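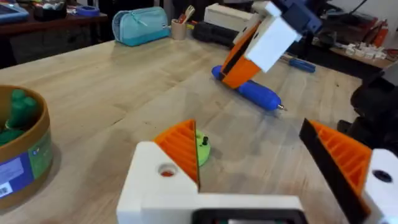
Comment un message traverse la mer

Dossier jeunes lecteurs, à partir de neuf ans
Texte : Judite Torres
Mis à jour le 8 octobre 2022

Quand tu envoies un message à une cousine qui habite de l'autre côté de l'océan, il arrive en général en moins d'une seconde. Beaucoup de gens pensent qu'il passe par un satellite. Dans la plupart des cas, il passe par un câble posé au fond de la mer. Ce dossier explique de quoi ce câble est fait, comment on l'installe et comment on le répare.

Du téléphone à la côte

Un téléphone portable est un petit émetteur radio. Il envoie des ondes jusqu'à une antenne, souvent installée sur un toit ou sur un pylône. Ce premier trajet est le seul qui se fasse sans fil. Au pied de l'antenne, un appareil transforme le signal radio en signal électrique, puis en signal lumineux. La lumière entre alors dans une fibre optique enterrée sous la route ou le trottoir.

Le message est découpé en morceaux appelés paquets. Chaque paquet porte une adresse de départ, une adresse d'arrivée et un numéro d'ordre. Les paquets d'un même message peuvent suivre des chemins différents. À l'arrivée, l'appareil les remet dans l'ordre grâce aux numéros. S'il en manque un, il le redemande.

De fibre en fibre, les paquets atteignent un bâtiment proche du rivage, la station d'atterrissement. Malgré son nom, on n'y voit aucun avion. On dit qu'un câble « atterrit » à l'endroit où il sort de l'eau.

La fibre optique

Une fibre optique est un fil de verre très pur, à peine plus épais qu'un cheveu une fois protégé par sa gaine. Elle comporte deux parties : le cœur, au centre, et une couche de verre légèrement différente qui l'entoure. Quand la lumière arrive à la limite entre les deux, elle est renvoyée vers l'intérieur. Elle avance donc dans le cœur sans s'échapper, même si la fibre fait une courbe. Une courbe trop serrée laisse fuir une partie de la lumière, c'est pourquoi les techniciens n'ont pas le droit de plier une fibre à angle droit.

La lumière utilisée est produite par un laser. Elle est infrarouge, donc invisible pour nos yeux. Le laser varie des milliards de fois par seconde, et ces variations forment un code. Dans sa version la plus simple, une impulsion vaut 1 et l'absence d'impulsion vaut 0. Un texte, une photo ou une voix peuvent tous être écrits avec des 1 et des 0.

On fait aussi circuler plusieurs lumières de longueurs d'onde différentes dans la même fibre, un peu comme si plusieurs couleurs partageaient le même tuyau. À l'autre bout, un filtre les sépare. Cette technique s'appelle le multiplexage.

Un exemple : le câble Tondavside

Le câble Tondavside mesure 2 805 kilomètres. Il relie deux stations d'atterrissement, celle de Grurel à l'ouest et celle de Julamine à l'est. En haute mer, il est à peu près aussi large qu'un tuyau d'arrosage. Si on le coupait pour regarder l'intérieur, on trouverait, en partant du centre :

- les fibres optiques, plongées dans un gel qui les protège de l'eau ;
- un tube de métal soudé, qui contient les fibres et le gel ;
- des fils d'acier, qui résistent à la traction quand on descend le câble ;
- une couche de cuivre, qui transporte l'électricité ;
- une gaine de plastique, qui isole l'ensemble.

Près des côtes, on ajoute par-dessus une ou deux rangées de gros fils d'acier. C'est l'armure. Le câble devient plus lourd et plus rigide, mais il supporte mieux les frottements sur les rochers et les chocs des ancres. Au large, l'armure est inutile sur les fonds plats, où presque rien ne vient le toucher.

Pourquoi de l'électricité dans un câble de lumière ?

Le verre le plus pur absorbe quand même un peu de lumière. Au bout d'une longue distance, le signal devient trop faible pour être lu. Il faut donc le renforcer en chemin. Des amplificateurs, qu'on appelle aussi répéteurs, sont placés à intervalles réguliers sur le câble. Ils ressemblent à de gros cylindres de métal et fonctionnent à l'électricité, fournie depuis les stations par la couche de cuivre.

Un répéteur est prévu pour rester au fond pendant environ vingt-cinq ans. Il n'y a pas de pile à changer et personne ne descend le vérifier. Depuis la terre, on peut en revanche mesurer s'il amplifie correctement.

La pose

Avant de poser un câble, un navire équipé d'un sonar dessine la carte du fond. On cherche un trajet qui évite les volcans sous-marins, les pentes raides, les épaves et les zones de pêche. Le trajet n'est donc presque jamais une ligne droite.

Le câble est ensuite enroulé dans de grandes cuves rondes, à l'intérieur d'un navire câblier. L'enroulement se fait à la main et à la machine, couche après couche, et prend plusieurs semaines. Le navire avance lentement et laisse filer le câble par l'arrière. L'équipage surveille deux valeurs : la vitesse du bateau et la tension du câble. Si la tension est trop forte, le câble reste suspendu entre deux bosses du fond et s'use. Si elle est trop faible, il forme des boucles.

Là où l'eau est peu profonde, le navire tire une charrue sous-marine. Elle ouvre une tranchée, y dépose le câble, et le sable se referme dessus. Sur la section côtière de Tondavside, le câble est enterré jusqu'à une profondeur d'eau de 800 mètres. Plus loin, il est simplement posé sur le fond.

Quand le câble est coupé

La plupart des pannes ont une cause humaine : un filet de pêche qui racle le fond, ou une ancre jetée au mauvais endroit. Les séismes et les glissements de terrain sous-marins viennent ensuite. Les requins sont souvent accusés, mais ils causent très peu de dégâts.

En juin, le câble Tondavside a été sectionné à 107 kilomètres de la station de Grurel, par 400 mètres de fond. Pour trouver l'endroit, les techniciens ont envoyé une impulsion lumineuse dans une fibre et mesuré le temps mis par son écho pour revenir. Comme on connaît la vitesse de la lumière dans le verre, environ 200 000 kilomètres par seconde, un calcul donne la distance. L'écho est revenu après un peu plus d'un millième de seconde.

Le navire câblier Tang s'est ensuite rendu sur place. La réparation suit toujours à peu près le même ordre :

1. Le navire traîne un grappin sur le fond pour attraper un premier bout du câble.
2. Il remonte ce bout, le teste et l'attache à une bouée.
3. Il va chercher l'autre bout et le remonte à bord.
4. Les techniciens soudent une longueur de câble neuf à cette extrémité.
5. Le navire revient à la bouée et soude l'autre côté.
6. Le tout est testé, puis redescendu au fond.

Le morceau ajouté est nécessaire : une fois au fond, les deux bouts coupés sont trop courts pour remonter ensemble jusqu'à la surface. La soudure des fibres se fait une par une, dans une pièce propre. Les deux extrémités de verre sont alignées sous un microscope, puis fondues par un petit arc électrique.

Et pendant la réparation ?

Les paquets prennent un autre chemin. Des appareils appelés routeurs tiennent à jour la liste des routes disponibles. Quand une route disparaît, ils la retirent de la liste et en choisissent une autre, parfois beaucoup plus longue. Les messages arrivent alors avec un peu de retard, et les vidéos peuvent se charger plus lentement. Une île reliée par un seul câble n'a pas cette possibilité - elle doit se contenter d'une liaison par satellite, qui transporte beaucoup moins de données.

Petit lexique

Amplificateur (ou répéteur) : appareil qui renforce la lumière dans un câble.
Câblier : navire conçu pour poser et réparer des câbles.
Multiplexage : envoi de plusieurs signaux dans une même fibre.
Paquet : morceau de message muni d'une adresse et d'un numéro.
Routeur : appareil qui choisit le chemin des paquets.
Station d'atterrissement : bâtiment où le câble sous-marin rejoint le réseau terrestre.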